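The upstairs floor at Norard, where the tables get wiped and the floor gets everything else

24th July

The first thing you're told when you come up to the shared floor at Norard is to keep your bag off the tables. The second thing is where to put it, and that part takes longer. I was there for most of an afternoon to talk to the person who looks after the floor, who asked to be called the floor manager and then spent a while complaining about the title.

"I don't manage the floor," the floor manager told me. "The floor does what it likes. I manage the tables."

It's a fair description of the job. Norard keeps white tables up here, and any of the teams in the building can claim one for the day. The system used to run on a paper sheet. The sheet was lost in February, under a pile of things on a table, and now people simply arrive and spread out.
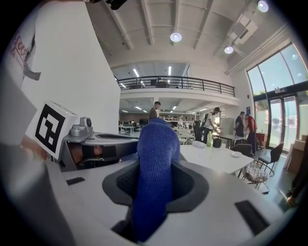 Norard Shared Spaces Team

I asked what people get wrong about a room this open.

"They think it's big," came the answer. "They look up, they see the high ceiling and the beams and the balcony, and they think, great, plenty of space. But you can't put your lunch on a beam. What you've got is a tabletop, and a tabletop fills up in 7 minutes. I've timed it."

With what?

"Bottles. Always bottles. If I could ban one object it would be the bottle of green tea, and then I'd have to ban myself." There's one green bottle on the table nearest us while we talk, along with a small black box, a little white dish and a cloth. The floor manager looks at it all for some time and moves none of it. "That's a good table, by the way. That's a table I would show to visitors."

The rules for a good table fit on an index card, and for a while they did, until the card joined the sheet. Anything you drink from stays toward the edge farthest from where you're working. Pens go in the holder. Lids stay near the cup they came off, or at least on the same table. Cloths are put away folded, and the last person to use the table wipes it down before they go.

I wondered whether anyone follows them.

"The pens, yes. People are surprisingly decent about pens. I bought square holders from Jarero because the round ones we had before rolled off whenever somebody leaned on the table, and I think people can sense that I suffered over it. Lids, no. I have a drawer with lids in it. I don't have a drawer with cups in it. Think about that."

I did think about it. I asked whether the drawer could be thrown out.

"And then somebody walks in with a cup."

The cloths come in for more affection. The floor manager likes a cloth that's obviously a cloth, in a color that shows up against a white table, and has strong views about people who wipe with paper towels. The method, as taught to every new arrival whether they ask or not, is to clear one half of the table, wipe it, move everything over to the clean half, and wipe the other. Cups are lifted. Wiping in a ring around the cup is, I was told, "how you end up with a table that looks like the Olympics."

I mentioned that some of these tables have faint gray streaks on them anyway.

There was a pause. "You can ask about those," said the floor manager, "but I'd like a coffee first."

We got the coffee. The streaks, when we came back to them, are a sore subject. The floor manager has tried dish soap, baking soda, a spray from Ustton that smelled of pears, and ignoring them. The pear spray is remembered as the low point. "The streaks stayed and people kept asking who had brought fruit." Ignoring them has gone best so far.
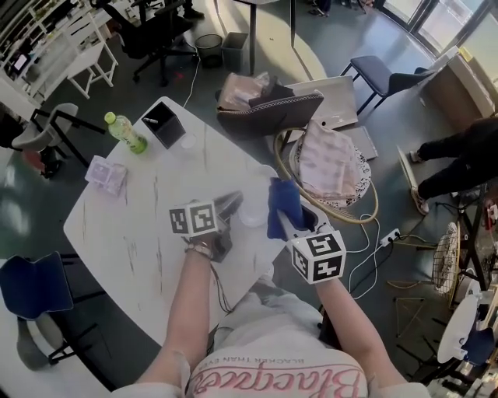 Cup, cloth, tissues and one of the green bottles, at a table upstairs.

From above, a table up here looks organized. It's the ground around it that tells you how the day is going, and this is the part I most wanted to ask about. Keep everything off the tables and it has to go someplace. There was a fan lying on the floor with a cushion and a pink cloth for company. There was a white board leaning nearby, a laptop lying open, a power strip with its cables wandering off across the floor, and a pink bag that had been given a chair all to itself.

"The bag's fine," the floor manager said at once. "A bag on a chair is correct. I'd rather stand than see a bag on a table."

And the laptop?

"The laptop I don't love."

Cables are the next project. The plan is to run the power strips along the wall and keep the middle of the room clear, and the plan has existed for 2 years. Nakamura, the furniture supplier who fitted out the floor, quoted for a set of covered channels, and the figure came to 1423 dollars, which was sent to the people who approve figures. "They asked if we'd tried tape. So I said yes, we've tried tape, and they said, how was it? And I said it was tape."

Fans are another matter. It gets warm by the windows in summer, with all that glass, and people bring their own. The floor manager is in favor of fans in general and against any particular fan, and would like the standing ones to stand at the side of the room and stay there. In practice they follow people about like dogs.

I asked about the wastebaskets, mostly to be polite, and got the longest answer of the afternoon. They're mesh, or some of them are, and that was a deliberate choice. "You can see in. If you can see it's full, you've got no excuse. With a solid one people just keep pushing." They're also meant to live within reach of a table, close enough to use without getting up. Before that rule, small trash simply stayed put: tissue wrappers, labels peeled off bottles, the little strips off snack packets. Someone once left 100 sticky notes on a table, blank, one by one, in rows. The floor manager has never found out what for and still brings it up.

Does the place ever get completely tidy?

"Once. Everybody was out at something, a training day I think, and I had the whole floor. I did every table. I put all the chairs in. I coiled the cables. Then I sat down on one of the stools and had a look at it."

How was it?

"Fine. Bit cold. I put my bottle on a table."

We finished up by the glass doors, where the light is best and where cardboard boxes tend to gather against the wall. I asked what happens to the boxes. They get flattened at the end of the week, in theory, and taken down through the lower office area, past people who are trying to work and who don't enjoy it. The floor manager has learned to do it at lunchtime and to carry them sideways.

Anyone wanting a table should come early, bring a cloth if they have one they like, and take their lid home. The drawer is the second one down, if you're missing one already.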